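How Do You Look After a Robot That Stirs?
By Leidy Bermúdez

If you have ever stirred a cup of hot chocolate, you have done something that is surprisingly hard for a robot. You picked up the spoon without thinking about it, you put it in the cup and not next to the cup, and you went round and round without knocking the whole thing into your lap (well, most of the time!). Your hand and your eyes and your brain worked all of that out together while you were probably thinking about something else, like marshmallows.

The robot in this story is called Standine. It lives in the Kandpal workshop in Zestau, and its job is to practice small kitchen jobs, over and over. The person who looks after it is Jyoti Sachdeva, and she let me follow her for a whole morning and ask as many questions as I liked, and I like to ask a lot of them.

What is Standine made of?

The biggest part is the arm. It has joints, a bit like your shoulder, your elbow and your wrist, and inside each joint there is a motor. A motor is a machine that turns when electricity goes into it. When the motors turn, the arm bends.

At the end of the arm is the gripper. That is Standine's hand, and it is black, with fingers that close together to hold things. You might think a robot would need five fingers, the same as you, but you can do quite a lot by pinching. Try it yourself at breakfast. Use only your thumb and one finger and see how far you get with your toast.

Getting ready in the morning

Jyoti never starts with the stirring. First she walks all the way around the table and looks. Is there a cable hanging where it shouldn't be? Did somebody leave a pencil lying around? A person would just brush a pencil aside, but a robot might try to go straight through the place where the pencil is, and then you have a broken pencil and a grumpy robot. (Robots can't really be grumpy. Jyoti can, a little, before ten in the morning.)

Next she switches the power on and lets the arm go "home." Home is a special position that the robot always knows, like the line where you stand at the beginning of a race. From there it can work out where every other place is. If home is wrong by even the width of a fingernail, everything else will be wrong by that much too, and the spoon will bump into the rim of the mug.

After that comes the slow dance, and it's my favorite part. Jyoti has the arm move every joint, one after another, very slowly, while she stands with her head tipped to the side and listens. A happy joint hums. A joint that needs help might click or scratch. She told me she can hear a loose screw from across the room, and I believe her, although I couldn't hear a thing.

Then she puts the mug and the spoon on the table and the practice can begin.

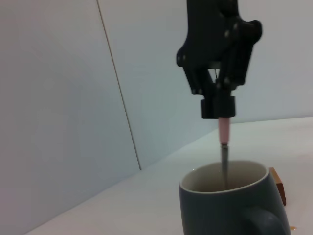
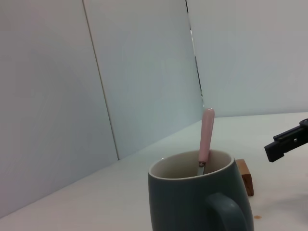
First picture: the gripper is over the dark mug, with the pink handle pointing straight down from it. Second picture: the spoon is leaning in the mug, and one of the gripper's black fingers reaches in from the right.

Why is holding a spoon so tricky?

Think about how you hold a spoon. If you squeeze too gently, it slips. If you squeeze too hard, your hand gets tired, and if the spoon were made of something soft you might bend it. Your skin tells you how hard you are squeezing, all the time, without your having to ask.

Standine doesn't have skin. It has to be told how hard to squeeze, and that number is part of what Jyoti sets up. She keeps a notebook for it. For every new thing the robot has to hold, she begins with a very gentle squeeze and makes it a tiny bit stronger, and then a tiny bit stronger again, until the spoon stays put when she gives it a careful little tug. Then she writes the number down and underlines it.

A smooth, round handle makes this harder. Flat things are easy for a pinching hand, and round things like to roll. Try pinching a ruler and then a marker and you'll feel the difference.

The direction matters too. A spoon that leans to one side has to be picked up in a different way from one that stands up straight, so the robot has to turn its wrist to match. You do this every single day and you have never once been given a medal for it.

When something goes wrong

The page on the workshop wall says that Standine had done 1,642 stirs when I visited. That is a lot of stirring! And after a lot of any kind of work, things wear out. Your sneakers get thin at the heels, and a gripper gets loose in its screws.

Every 500 stirs, Jyoti stops everything and checks the gripper properly. She presses the big red stop button first and then turns off the power, and she does it in that order every time. Nobody puts a hand near the fingers until both are done, and that includes Jyoti, who has been doing this for years. Then she takes a small tool called a hex key, a bent metal stick with six sides, and tries each screw to see if it turns. The loose ones get tightened. She wipes the fingers with a clean cloth, even when they look perfectly fine to me, and opens and closes them by hand to feel if they are stiff.

Last January one finger did get stiff. It would close halfway, stop to have a think, and close the rest of the way with a snap, and the spoon went flying under a shelf. Jyoti took the finger off and found a crumb in the hinge. It was a crumb of cinnamon toast, and I'm not allowed to say whose toast it was. She cleaned the hinge, put the finger back, and then had to do the slow dance and the squeezing numbers all over again from the start, and that took much longer than finding the crumb.

There is no eating near Standine now. There is a sign.

Something to try at home

Ask a grown-up for a mug and a spoon. Leave the mug empty. Now let a friend be the robot, with eyes closed, while you are the person giving the orders. You can only say things like "up," "down," "left," "right," "squeeze" and "let go." See if your robot can pick up the spoon, put it in the mug and stir three times.

You'll find out very quickly how careful you have to be with your words. My robot (my brother) stirred the butter dish.

Words to know

Gripper: the part of a robot that holds things.
Joint: a place where an arm can bend or turn.
Motor: a machine that uses electricity to make something turn.
Home position: the place a robot starts from, so that it can find all the other places.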